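Riselel opens household task collection at Sevwood site

Riselel has begun collecting household task demonstrations at its Sevwood site, as part of a programme to train a learning system for home robots. The work started in February and is being carried out with Zalden, which supplies the software used to sort and check the recordings.

Operators carry out everyday jobs with hand-held grippers, and each attempt is stored as a separate demonstration. The current task list has 52 entries. It covers opening and closing appliance doors, moving plates between tables, folding cloths and putting items back on shelves. Several people work in the same room at once, each at their own station, and they change stations through the day so that no task is recorded by one pair of hands only.
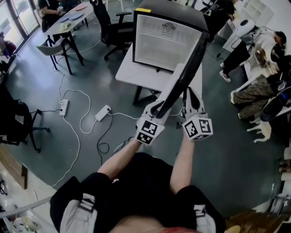
Appliance doors were put near the top of the list at the request of Abou Jaoude, the kitchen fittings firm that is paying for part of the first phase. Doors differ in weight, seal and swing, and a system trained on one model often fails on the next. Riselel plans to record each door task at 80 different starting positions, with the appliance moved or turned between attempts.

The two cube-shaped blocks on the gripper fingers carry printed square markers. Software uses these to work out where the fingers are and how far apart they stand. Attempts in which the markers are hidden for too long are set aside and recorded again.

Riselel has logged 166 hours of demonstrations so far. Zalden reviews them in batches and returns notes to the operators on grip, speed and missed steps. Failed attempts are labelled and kept in a separate set for later use.

The first phase will run until 57 operators have completed the full task list. A second phase, covering cleaning and laundry, is being planned for the same site.

Firms that would like to put forward a task or lend an appliance can contact the Riselel press office.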